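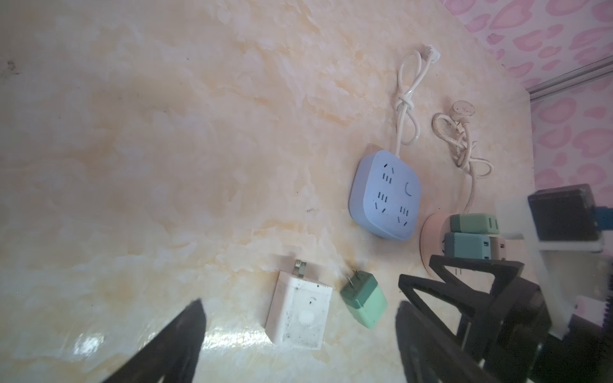 *Light blue power strip and pale pink socket hub, each with a knot in its cord.*

# Plaltidel Roster Check

Every fall, somebody's nephew becomes a gifted rower. Plaltidel Roster Check is a records tool for college admissions offices that would like to meet the boat.

When a coach puts an applicant forward as a recruit, the file goes into Roster Check along with match results, club membership and a signed note from the coach. Your reader sees all of it on one page. If a tennis recruit has no tournament history, the page says so in plain type. We tried a flashing red banner once, and the coaches at Inness College wrote us a very long letter.

## What you get

- One login per reader, plus a read-only login for your auditor
- Storage for 3,000 applicant files a year
- A change log that can't be edited, even by the athletic director, even if he asks nicely
- A follow-up reminder in September to confirm that recruits have joined the team

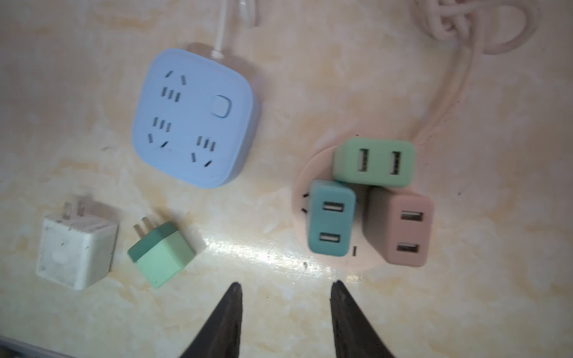

*Light blue strip with three socket groups and a power button.*

## Setup

Goser handles installation and moves your old files over. Allow 12 working days, longer if your records live in a drawer. Training takes a morning and is led by Baiba Ozoliņš, who spent years reading applications and has seen the water polo photos.

## Plans

**Dmytriv** covers up to 1,000 files and 3 readers. **Full** covers everything listed on this page. Both are billed yearly, in August. Donations to the sailing program don't count toward the balance — please stop asking.

Roster Check won't tell you whom to admit. It does keep a copy of who told you to.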